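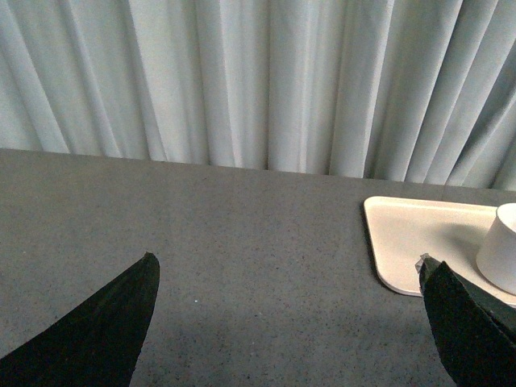
A pleated curtain behind a gray tabletop. New rules for curtains and other textiles in rented holiday rooms take effect in January.

Owners of small guesthouses in the Dalsgaard district will have to show that the curtains in their rooms are treated against fire, the district council decided at its evening meeting. The rule starts in January and covers all places that rent out beds to visitors, also those with only one room.

Until now the rule was only for hotels with more than ten rooms. According to the council's own list, there are 335 smaller addresses in the district, and 174 of them have never had a visit from the fire inspector. The council wants all of them to be checked before the end of next winter.

The owner must keep a paper from the seller or the maker which says that the fabric is treated. If there is no such paper, the owner can send a piece of the fabric to be tested, or buy new curtains. Blinds made of metal are not included. Bed covers are also not included, although two members of the council asked for this.

"We are not asking people to close," said Unnur Hafstein, who leads the fire safety office. "Most of them want to do the right thing, but they bought their curtains many years ago and the label was cut off when the curtain was made shorter. So now we must find a way to help them."

The proposal was discussed already last spring, after a fire in a rented apartment on Sillano Street. A candle stood too close to the window and the curtain started to burn. The two guests came out without injuries, but the kitchen was destroyed and the family on the floor above could not live at home for five weeks. The report from the fire service said that the curtain was of ordinary untreated cotton.

The cost was the biggest question at the meeting. The local textile company Jurkimex, which sews curtains for many guesthouses in the area, has told the council that treated fabric is one third more expensive than the ordinary kind. One owner with six rooms wrote in a letter that she had received an offer of 811 euros for new curtains in the whole house, and that she would have to take this money from the repair of the roof.

The council answered with a small support fund. An owner can apply for up to half of the cost, but only once, and the bill must be from after the decision. The form will be on the district website and can also be picked up at the library. People who rent out a room in their own home can apply under the same conditions as the others.

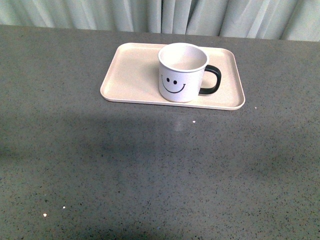
Not everybody is satisfied. The owners' association Odine had asked for two years to prepare, and its members say that the winter is a bad time to start, when many houses are closed and the owners are away. The association also thinks that the fine is too high. A person who does not have the papers in order at the second visit can be fined up to 2000 euros.

The fire safety office says that nobody will be fined at the first visit. The inspector will then write down what is missing, and the owner gets three months to correct it. The same visit will include the smoke alarms, the fire blanket in the kitchen and the way out from each room, so that the owners do not need to open the door for several different inspections.

The office also reminds owners that some treated fabrics lose their protection when they are washed many times in hot water. The washing instructions should be kept together with the paper from the seller. For older curtains, it is possible to treat the fabric again with a spray, but this must be done by an approved company and the bill must be saved.

Two information evenings will be held in the town hall before the rule starts, both at 7 p.m. Owners can bring a sample of their fabric and ask for advice. It is not necessary to sign up, but there are not many parking places behind the building, and the council recommends the bus.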